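**Stirnix handheld, ticket: jaw width jumps when closing**
Opened: August 2025
Bench: Taria shared workshop, back table
Status: open again (sorry Kaja)

Right, so I closed this one too early. The width reading is still jumping on the handheld gripper, only now it's the right finger that does it. I squeeze slowly, the number goes down nicely, and then somewhere near the end it leaps back to fully open for a moment and drops again. If you play the recording back you can hear me swearing at it, so please keep the sound off.

What I've tried so far, in the order I tried it:

- **Swapped the two fingers over.** The jump stayed on the right-hand side, so I don't think it's the printed part. I did manage to drop a screw into the base while doing it (got it back with tweezers and a lot of patience).
- **New marker squares.** The old ones had gone shiny where I'd wiped them, so I printed fresh ones on the matt paper Esperanza left in the drawer. Big improvement! The tracker found both markers in 97 per cent of the test recording. Before that it was so bad I hadn't bothered to write it down, which I regret now.
- **Ceiling light off.** Better again, but then the whole picture goes murky and the bottle more or less vanishes for the tracker, so I've put it back on.
- **Camera exposure fixed by hand.** No difference that I could see. Left it fixed.
- **Recalibrated the lens.** I took 40 shots of the board this time, with plenty out in the corners where it bends the most. The straight-line error came down, the jump didn't budge.

Kaja asked whether the pads were touching before the software thinks they are. Good question, and yes, a bit! With the pads pressed together the reading says 5 mm. I had been treating that as a zero problem and just subtracting it, but the soft fingers carry on squashing after the pads meet, so I'm guessing the bases still creep together while the pads stay put. I've taken the subtraction out for now. Please don't put it back in until we've talked.

Abilio reckons the jump is in the code and that the tracker swaps the two marker numbers when they get close. I've read through his filter twice and I can't see how it would, but I couldn't see the missing bracket in July either. Could you send me the version without the smoothing, Abilio? I'd like the raw numbers, ugly as they are.

Next on my list:

1. Slow close on the bottle, 10 times, smoothing off.
2. Same again on the toast. It's much softer and I want to see if the jump comes at a different width.
3. Check the screws on the right base. I didn't tighten them properly after the swap.

Covadonga needs the back table for soldering after me, so I'd like to get the bottle runs done first.
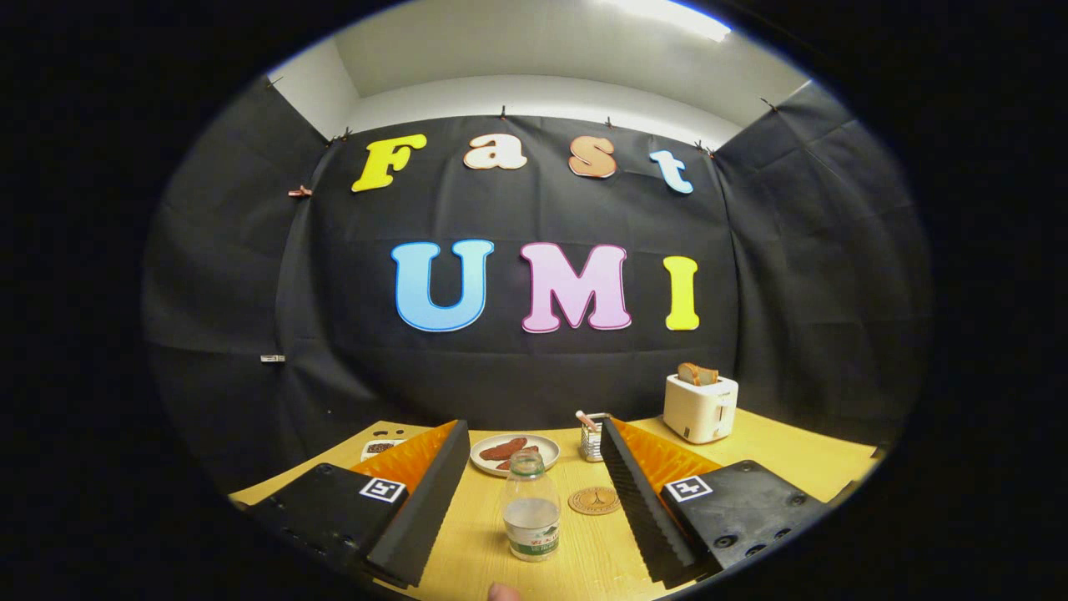

**Ezequiel Miranda**
*Build and testing, Stirnix handheld*

Bottle between the pads, plate with the two slices behind it, toaster over to the right. Both marker squares are in view with the jaws open like so, and that's the position I'll start every run from. If anyone moves the cork coaster, put it back to the right of the bottle, please, as I'm using it to line things up.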